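Workshop notebook / Kitchen corner

July — Jong-dae Kwak

Drying rack, green tumblers, and a note on tine spacing

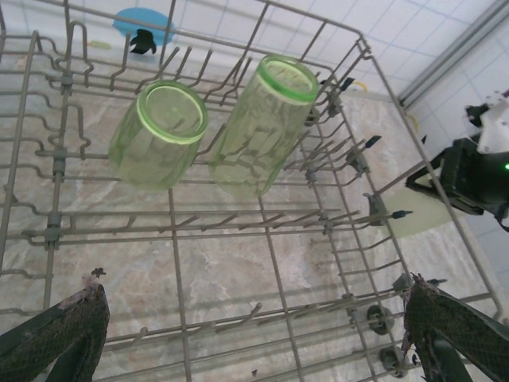
Two of the green tumblers in the grey rack, on the marbled top.

I have been meaning to write up the rack for weeks, and as the kettle is on and the Hyun samples still aren't unpacked, now seems as good a time as any. It is the grey wire one, with the rows of upright tines and the little wheels underneath, and I have grown rather fond of it (more than I expected to, given how much grumbling I did when it arrived from Carumville in a box that had plainly been sat on).

The tumblers are the pale green ones with the faceted sides. Between two rows of tines they hold up nicely, and I like to leave a tine or two between neighbours so that the glasses can't knock together. A slight lean is fine by me. What I don't want is a glass resting its whole weight on a single wire, as we did with the Sivska beakers in the spring, and we all remember how that went!

Please do look at the grey clips down the side before loading anything heavy. They sit where the wires meet, and if one has slipped the whole row goes soft. I pushed two back in this morning with my thumb — no tools needed, just a bit of patience. The dark caps on the tine tips want checking as well. I have a bag of spares from Tasum in the second drawer, under the tea towels.

Measured the space between rows at the widest part and got 47 mm, so the tumblers go in comfortably but the big 500 ml mugs won't, however hard one persuades them. Those can go on the towel for now. The 2000 ml jug lives on the shelf and should stay there.

Still to do: wipe the marbled surface under the rack, find out whether the wheels unclip for cleaning, ask about a second rack for the mugs. Kettle has boiled.

Recent entries
Mug handles, glued and unglued
Descaling the Hyun kettle
Shelf brackets, second attempt
Where the tea towels go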